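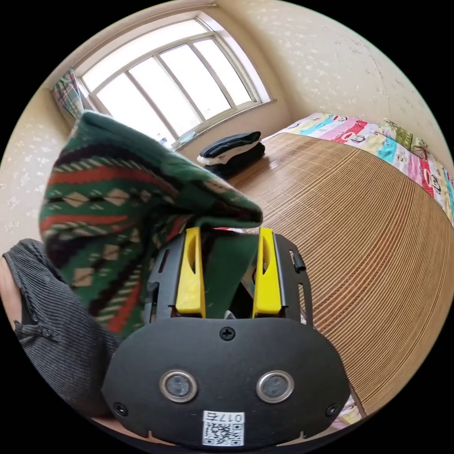 Green patterned fabric, held at one edge.

Estimating wash loads by dry weight

Most domestic machines are overfilled by volume and underfilled by weight. The method below replaces guesswork with a hanging scale and a short table. It was written up by Rania Morsy for the shared laundry at Civville, where it has been in use since September.

You need a hanging scale reading to the nearest gram, a mesh bag and a notebook.

1. Weigh the empty bag and note the figure, or zero the scale with the bag attached.

2. Sort by fibre first. Wool and other knits are weighed apart from woven cotton, as the permitted load on a wool programme is much lower.

3. Weigh each group dry. Damp items give a false reading and should be hung up until the next load.

4. Add the figures and compare the total with the limit in the machine's handbook for the chosen programme — not the limit printed on the door, normally the one for cotton. 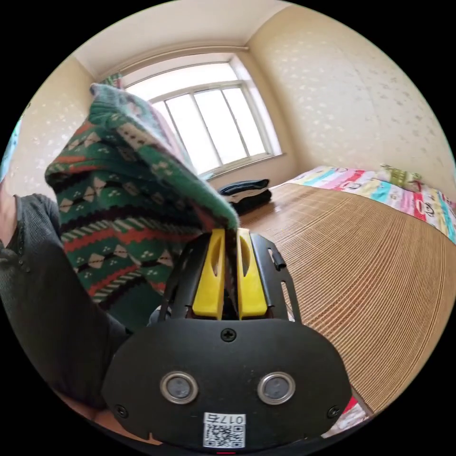 Knitted sweater, lifted by the edge.

Worked example. A cotton group of 17 items came to 3,363 g. A separate knitwear group came to 617 g. The two are washed as separate loads. The knitwear is within our wool limit of 900 g, with 283 g to spare.

Heavy knits should be supported from underneath when moved wet, then dried flat on a towel. Do not hang them by the shoulders.

Re-weigh towels once a year. Other items can keep their first figure unless altered or replaced.

Table layout by Pui-shan Wei. Last revised 27 January 2018.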